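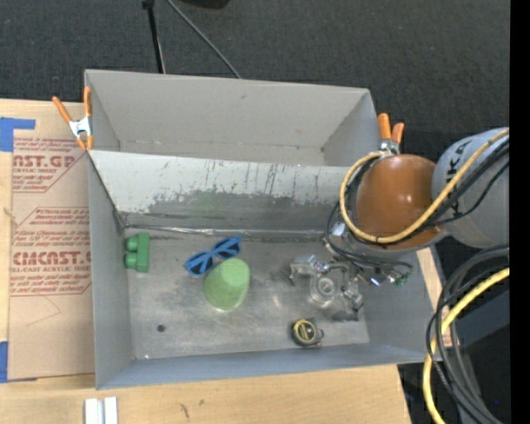 Re: [rikholm-share] Big grey sorting bin, and what was left in it

From: Chinyere Sani
To: rikholm-share list
Friday, 16:10

Replying to the whole list as I had the same question from a couple of people off it.

> Is the divided bin from the Dikivari room still going? Our
> group could use it for the outdoor things. I only saw it
> once, from across the room. Is it one big space or two, and
> is the bottom sound? Also I think my lad left some
> sunglasses at the last session, blue ones, and he's been
> asking. We could collect in the evening if somebody can let
> us in.
>
> Tawhiri group

Yes, it's still going. It is two spaces, and they are not equal. The divider runs across the width and the back part is the smaller one. The divider slopes, so if you were hoping to stand books or folders up against it they will slide. For balls, ropes and that sort of thing it should be fine.

Condition: used. There are scratches down the divider, mostly towards the right, and a dark worn patch on the lower half of it. The silver strip along the bottom of the divider has gone wrinkly. The floor of the front part is scratched and smudged, with one small dark spot near the front left corner. I have had a go at the smudges with washing-up liquid and then with cream cleaner and neither made much difference, so please take it as it is. The back part is much better, only faint scuffs on the walls.

As to whether the bottom is sound, I haven't put any real weight in it. We only ever kept light things there. If you want it for anything heavy I would try it out first.

It is on the wooden table at the moment. Please don't drag it off – lift it, with one person at each end. The table was sanded last December and I would like it to stay nice.

The sunglasses are in the front part with the other left-behind things. Blue frames, dark lenses. If they are your lad's, take them. The rest still needs claiming:

Green toy block, the sort with round studs. It doesn't match either of our sets, so it came from somebody's home.

Light green cup, see-through. It may belong with the picnic things that Arkis lent us. Could someone from Arkis check at their end before I put it in our cupboard?

Tape measure, black and dark grey, with a yellow ring on the face. I asked about this one at the last session and got no answer. Somebody must be missing it, they aren't cheap.

I'll keep all of it for 3 weeks. After that the toy block goes in the toy box, the cup goes in the kitchen and the tape measure goes in the tool drawer, where it will get used. If you want something held for longer, write to me directly and put your name and the item in the subject line. I get a lot of list mail and I do miss things.

Collecting: the room is open until 4 on weekdays. Evenings are harder. I can do one evening next week if Tawhiri tell me which suits, but I can't wait past eight. The bin won't go in the back of a small car with the seats up – we tried that when we moved it from the old place.

No charge for the bin. If your group has any spare lidded boxes we would be glad of a few, any size.

One more thing for everybody. Please put names on things, even just initials on a bit of tape. The lost property shelf is full again and I don't want to start another.

Chinyere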